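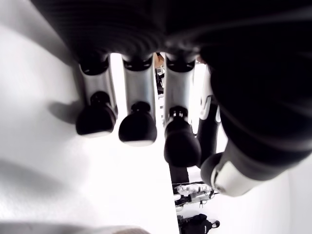

White surface, very bright light.

cornertwist
Right, table question. Been doing my solves on a white top at the Alvarado room and I keep losing the yellow and white-ish tiles in the glare. Is it the table or my eyes? Did 26 solves last night, best was 32 seconds, rest rubbish. Thinking of getting a mat, or going 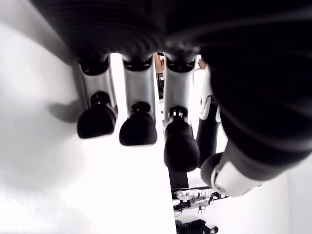 back to the dark desk at home, which is smaller but at least I can see what Im doing. Cube is stickerless, glossy. Lovely turn, bit slippy.

oldlayer
It's the table. White bounces everything. Get a mat, the Jalotum one is fine.

pip_r
Disagree — mats drag. I like a hard top, you can slide the cube straight into your hand. Turn a lamp off instead.

cornertwist
Can't, the lights aren't mine to fiddle with. Layers keep sitting slightly off as well, then it catches on the next turn.
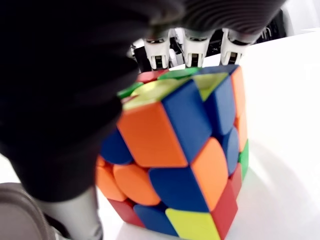

Do glossy stickerless cubes need lube from new?
Most are better for a drop, Laron or similar, then 200 slow turns before you judge it. Don't drown it.

oldlayer
What he said. And loosen the screws a touch if it's catching.

cornertwist
Ok will try. Also got a big round brown tray, thought about solving over that insted of a mat. Raised rim so nothing rolls off. 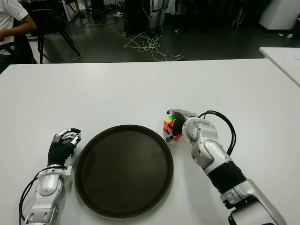 pip_r
Tray's a bad idea imo, you'll bash the rim every time you put the cube down. Had a Gurent one, lasted 13 solves before it went back under the teapot. Stick to the table.

oldlayer
Or a mat.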